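About Flutbridge

Hi, I'm Aisling, and I run Flutbridge, a small shop that fixes up and resells desks and work tables. If you landed here because you need something to put a laptop on and you don't want to spend a fortune, you're in the right place!

I never planned on desks. I was working at the front office of a company called Lornen when they moved to a smaller building, and one afternoon in January I found out that 90 desks were headed for the dump. Perfectly good ones, most of them. I asked if I could have a few. They said take what you can carry, so I borrowed a van (thanks again, Tadhg) and carried 20 of them into my parents' barn, where they stayed a lot longer than I'd promised my parents they would.

I sold the first six out of that barn with a hand-lettered sign and a coffee can for the money. Then a bookkeeper down the road wanted four that matched, and her brother wanted one for his kid, and by the end of the summer I'd quit my job and was learning how to patch edge banding from library books and a lot of ruined practice pieces.

These days we're on Brophy Street, in the old tile showroom with the green door. Tadhg Ó Gríofa does the frames and legs, Kipchumba Bakilana handles deliveries and most of the phone calls, and I do the tops. The tops are my favorite part. I like a pale one best – something light that makes a dark little bedroom feel bigger – but we get everything through the door, walnut and gray and that orange oak from every school office I was ever sent to.

Each desk gets scrubbed, tightened up and leaned on hard by all three of us. If there's a scratch we can't fix, I'll point it out and take something off the price. We round off sharp corners when a customer asks, and we'll cut a cable hole where you want one, or leave the top whole if you'd rather drape your cords off the back like I do at home. Please measure your stairs before you come in! I mean it. Kipchumba has taken one table back down the same three flights twice.

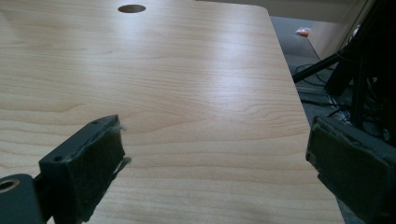

Bernadette Ó Flaithearta wrote to us that she'd gone back and forth for weeks over whether she wanted a hole in her desk at all, and now she runs her lamp cord and her charger down through it and wishes she'd had us put in a second one. She also says her cat is very interested in it.

(We can do the second one, Bernadette. Bring it by.)

The showroom is open afternoons until 6, and mornings if you call ahead. We deliver anywhere in town and out as far as Olach, and we'll haul away your old desk while we're there if it's got any life left in it. Got a whole office to clear out? Call me before you call the dump, even if it's 800 desks and I have to go beg for the barn again.

Come by and sit at a few. Bring your own chair if you're picky about height – plenty of people do.

Aisling Phelan
Flutbridge, Brophy Street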